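I have been making sourdough crispbread since April and I can't shut up about it, so you're all getting a post. My sister has already asked me to stop texting her photos of my rolling pin!

It started with Maj-Britt Ljungberg, who taught the evening baking class I took over in Skencombe. She brought a tin of the stuff, thin and dark and full of caraway, and I ate so much of it that I had to go without dinner. She wrote the recipe on the back of my parking receipt and I still bake from that receipt, grease spots and all.

## What goes in

Rye flour, mostly, plus a little wheat so it holds together. A big spoonful of starter, salt, water, caraway. I've tried fennel seed too (lovely) and dried dill (not lovely, it tasted like a pond). The dough is sticky and ugly and you'll think you got it wrong. Keep going. Cover it and leave it overnight on the counter, or up to 30 hours in the fridge if life gets in the way.

## Rolling

Oh, this is the good part. Flour everything, then flour it again. I break off a piece the size of a lemon and roll it until I can almost see the counter through it, turning it a little after each pass. The knobby rolling pin makes those nice dimples, but a fork works just as well, and I used a fork for months before I found a proper pin at the flea market in Toft.

Mine come out shaped like countries. Nanna Østergaard can roll a perfect circle while telling you a long story about her neighbor's fence, and I've stood right next to her trying to see how she does it. No idea.

## Room to spread out

Each round needs to rest before it bakes, and mine used to end up on chairs, on top of the fridge, once on the ironing board. A long table changes everything. I lay clean dish towels down the whole length, set the rounds out side by side, and go read for a while. Wood is my favorite for this, with a pale top and plenty of grain, and I'd take long and plain over fancy any day.
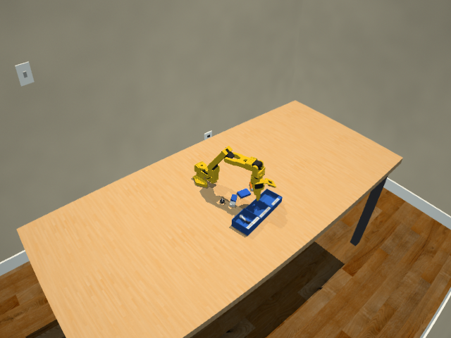 ## Baking and keeping

Hot oven, hot stone, 4 minutes, flip, then 3 more. Watch the edges, they go from brown to bitter fast. Cool them standing up if you can, and don't close the tin until they snap cleanly. Then butter, lots of it, and a strong cheese. I'm trying a barley version next and will report back.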